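Can a robot tidy my living room yet? Project report, part 2: fetching and putting away
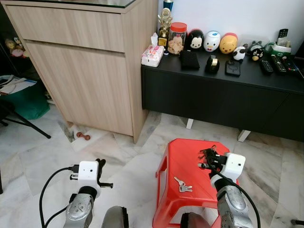

Fig. 1. Keys on the red stool, with the left gripper over the floor and the right one over the stool.

So, after all the reading in part 1, I finally got to the fun bit! I picked chores I do every day without thinking (keys, remotes, stuff left on the floor) and wrote down how each attempt went. I ran 137 attempts in July, and 118 of them were the keys, which I'd badly underestimated.

Keys are horrible. They're thin, they lie flat and they slide about when you nudge them. My first plan, which I called Skoladik, just closed the fingers straight down, and it mostly pushed the ring along the seat. The second one, Bondance, drags the ring to the edge first and pinches it there – much better, but so slow! One good run took around 700 seconds. I can do it in two, half asleep.

Remotes were easier, being chunky, though three side by side confused it about which one I'd asked for.

Would I let it loose on a whole room? Not yet. I'd trust it with one job at a time, with me sitting nearby. Next term I want to try a softer fingertip and a bowl for the keys to go in.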